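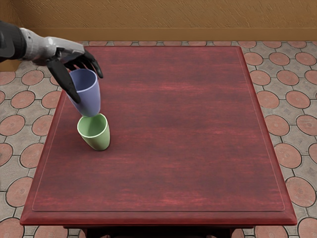 Lavender cup tipped over the green one.

**1/** Water thread, as promised to the people who asked after my last bill. We live outside Gania, no mains connection. Everything in the house runs on rain. Posting on May 24, 2021, with the tank a bit over half full.

**2/** The bill was for a delivery. If you're on mains you get a bill every quarter. If you're on tanks you get nothing for years and then a truck comes and you pay for all of it at once.

**3/** The maths for catching rain is simple. One millimetre of rain on one square metre of roof is one litre. You lose a bit to splash, evaporation and whatever the gutters spill, so most people knock some off the total.

**4/** We catch from the house roof only. The shed roof has old flashing on it that I suspect is lead, so its downpipe goes to the fruit trees. If you've just bought an older place, check that before you drink anything.

**5/** People always ask about the taste. It tastes like nothing much. Visitors from town say it's soft. I find town water strong now, mostly the chlorine. Leave a jug of it in the fridge overnight with the lid off and that mostly goes.

**6/** Filters. We have a Hulletti two-stage under the kitchen sink. First cartridge takes out sediment, second is carbon. The laundry, shower and toilet are unfiltered.

**7/** I change both cartridges every 6 months, May and November. The sediment one comes out the colour of strong tea. First time I saw it I was put off my lunch. It's doing its job.

**8/** Carbon cartridges don't look any different when they're finished. Write the date on the housing in marker. I've gone over the old dates so many times that I now use masking tape.

**9/** A filter like ours doesn't kill bacteria. For that you need UV or you need to boil it. We boil for babies and for anyone who's crook. Your state health department will have a page on tanks and it's worth reading the whole thing.

**10/** First flush diverter: a length of pipe that fills with the first dirty water off the roof before anything goes to the tank. Ours holds 24 litres. It has a slow drip outlet at the bottom so it empties itself between showers.

**11/** The drip outlet blocks. Gum leaf, bits of moss, once a small frog (fine, relocated). If it's blocked the pipe stays full and the next lot of dirty water goes straight past it into your tank. I check it when I put the bins out.

**12/** Gutters. I do them before the autumn rain and again in November, ahead of the fire season. Mesh guard helps with leaves and does nothing for the fine stuff. You still have to go up there. Get someone to hold the ladder.

**13/** Last summer I decided to find out where our water was going. I bought a cheap inline meter from Fistine Rural and fitted it after the pump. Took an afternoon and two trips back for the right thread.

**14/** First full week on the meter: 2,017 litres. Three people. I'd guessed well under that, and I would have argued with anyone who told me otherwise.

**15/** Showers were the biggest part. Then the washing machine. Then the toilet, and that one annoyed me, as I knew the cistern was running and had been ignoring it.

**16/** New cistern washer, a few dollars. If you want to check yours, put a few drops of food colouring in the cistern and leave it. Colour in the bowl later without flushing means it leaks.

**17/** Shower head next. The old one took 66 seconds to fill my ten-litre bucket. I was told that's already pretty good. I left it alone and asked everyone to get out sooner.

**18/** That went as you'd expect. What helped was a sand timer stuck to the tiles. The teenager says it's insulting and uses it anyway.

**19/** Bucket in the shower while it warms up. That goes on the herbs or into the top of the washing machine. It's a small amount each time. It keeps the parsley alive through January and that's enough for me.

**20/** Someone asked whether washing up by hand saves water. With us, no. The dishwasher on eco uses less than a sink plus a rinse, provided it's full. Cups are what fill it. Everybody in this house takes a clean cup for every drink.

**21/** So now one cup each per day, rinse it and reuse it. Different colours so there's no dispute. There are still disputes.

**22/** On reading the tank level. You can buy a float gauge or a sender that talks to your phone. I knock on the side with my knuckles and listen for where the sound changes. On a hot morning you can sometimes see a line of condensation as well.

**23/** Don't wait until the tank sounds empty to ring for a delivery. In a dry spell the carters are booked well out and they serve regulars first. I ring when it's down to a quarter. Also make sure the truck can turn around at your place.

**24/** Leave some water for fire. Our bottom section has a separate outlet with the brigade's fitting on it, and the house outlet sits higher up so we can't draw that part down. Ask your local brigade which fitting they use.

**25/** Power cut means no pump, so no water inside. We keep two drums filled in the laundry. Forgot to refill them once and had to brush our teeth at the Hầu bakery in town. Their toilets are very clean, for the record.

**26/** Sludge. It builds up on the floor of the tank. I had ours looked at last year and was told it could wait. There are people who'll vacuum it without draining the whole thing. I haven't used one yet, so no recommendation.

**27/** Someone will ask about mosquitoes. Fine mesh on the inlet and the overflow, check it for holes. A hole the size of a match head is enough.

**28/** Replies are open for pump questions. Mine is old and loud and I've had most of it apart. Cartridges are due this month, so I'm off to do those now.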